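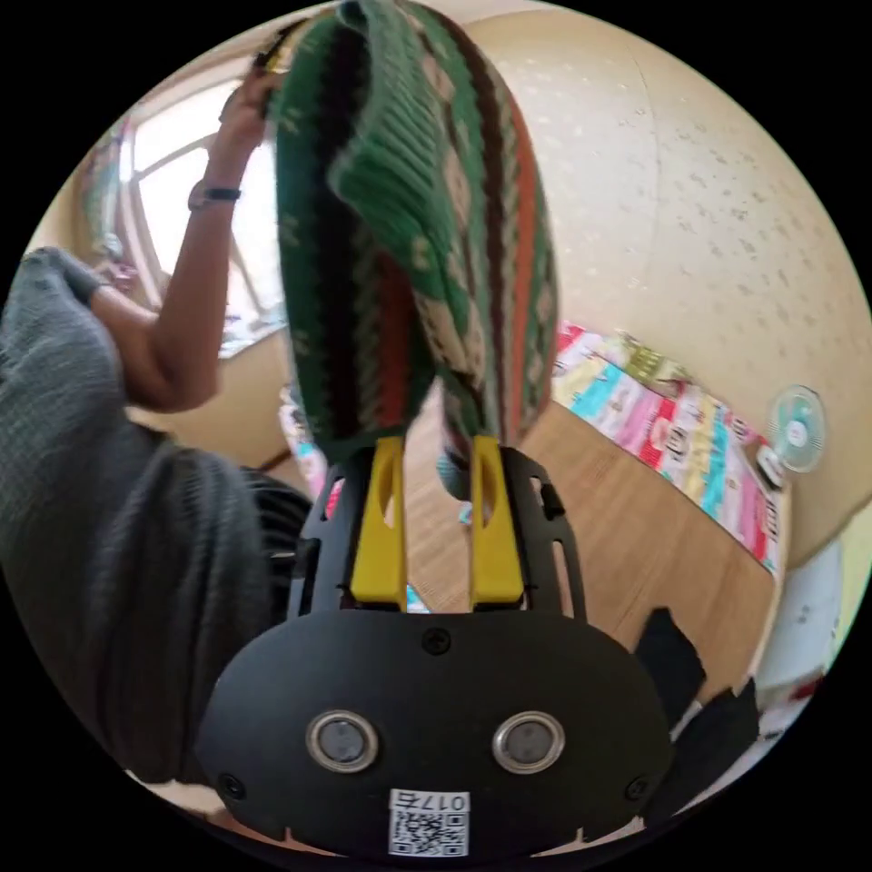 Knitwear season.

22/01/2022

So I finally did the thing I've been threatening to do since last summer and tore out the bargain bin by the register. If you've ever been in the shop you know the one. Big ugly wire thing, full of mini bottles of peach schnapps and those cinnamon whiskeys with the labels half peeled off. It had been there since before I bought the place, and the previous owner swore it paid the electric bill. It did not pay the electric bill. I looked.

What's in its place is a shelf of honey wine. I've been excited about it for weeks and my sister has asked me to please talk about something else at dinner, so now it's your turn!

Some background for the new readers. I have a bottle shop in Covberg, 2000 square feet if you include the back room and the weird hallway. We do a lot of ordinary business – boxed wine, light beer, the same four vodkas over and over – and I like that business. It keeps the doors open. But every January the store goes dead quiet and I get restless and start moving furniture, and one year that led to the sake fridge, which a lot of you love, and another year it led to the grappa display, which we don't need to discuss.

This year it was a customer. Hiwot Workneh has been coming in for ages, mostly for dry Riesling, and back in the fall she asked me why I had two kinds of mead and both of them tasted like pancake syrup. Fair question. I said they were the two my distributor carried. She gave me a look, and the next week she brought in a mason jar of tej she'd made at home and stood there while I tried it.

I had no idea. I'd read about tej, I could have told you it was Ethiopian and made from honey and that the bitter part comes from gesho, a shrub whose leaves and stems do the same sort of job hops do in beer. But I'd never had one that good. Hers was cloudy and sharp and a little smoky and it made me want to eat something really spicy right away. (I had a granola bar. Not the same.)

I can't sell what she makes in her kitchen, obviously, so the rest of the fall was me calling people. Most meaderies don't want to hear from one little store that wants a single case of five different things. One guy laughed. But there's a small outfit called Gedudum that makes a tej-style wine with real gesho, and they were happy to do mixed cases, and from there I got passed along to a couple of dry mead makers who I guess had all been complaining to each other that stores only want the sweet stuff.

Then came the boring part, which is my favorite part to complain about. Our register system is Dilteck, and Dilteck has no category for mead. You can file it under wine, where it disappears, or under "other," where it sits with the cocktail olives. I spent most of one Sunday trying to make a new category and managed to rename all of our beer. All of it. For one evening every receipt said HONEY LAGER on it, and a man buying a twelve pack asked me if they'd changed the recipe. It's fixed now. If you have one of those receipts, hang on to it.

Okay, pricing. I went back and forth on this a lot. Good dry mead isn't cheap to make. Honey costs a lot more than grapes, pound for pound, and some of these sit in the cellar for a year or longer. The top bottle on the shelf is $80 and I bought exactly two of those, and I fully expect to drink one of them myself when I retire. Everything else is down in normal wine territory. I tried to keep at least three under what you'd pay for a decent Pinot, so you can take a chance on one and not be mad at me if it isn't your thing.

A few notes if you want to try them at home:

Dry means dry. It smells like a field of flowers and then there's no sugar at all, and some people's brains don't like that. Give it a second sip.

Don't serve it ice cold. Half an hour out of the fridge is good. The Gedudum one I like a little warmer than that, and you should give the bottle a gentle tip first to wake up the stuff at the bottom.

Food matters a lot here. Hiwot says doro wat and I'm not about to argue with her. I've also had the driest one with a plain roast chicken and with salty popcorn, and the popcorn won.

And an open bottle keeps longer than you'd think. I had one going for nine days with just the cork pushed back in and it was still nice.

We had a little soft launch last Thursday, no sign, just a few glasses open on the counter for whoever wandered in. My neighbor from the shoe repair place tried all of them and bought the sweetest one. A couple who'd driven over from Lill for the sake bought three bottles of tej and no sake. And one of my oldest regulars took a sip, put the glass down, and asked me where the schnapps bin went. So we're already getting feedback.

The schnapps is on the bottom shelf by the window now, Don. Same price.

I'd like to do a proper tasting in February, with food, if I can get the back room cleared out. Hiwot has said she'll come and talk about how her mother made it, and I've promised her I'll keep my own speech under five minutes. I'll put the date up by the register once the caterer calls me back. Space is tight so we'll do a sign-up sheet, an old-fashioned paper one – I'm not letting Dilteck anywhere near it.

Oh, and if anybody wants a big wire bin, it's behind the store next to the recycling. Free. You'll need a truck.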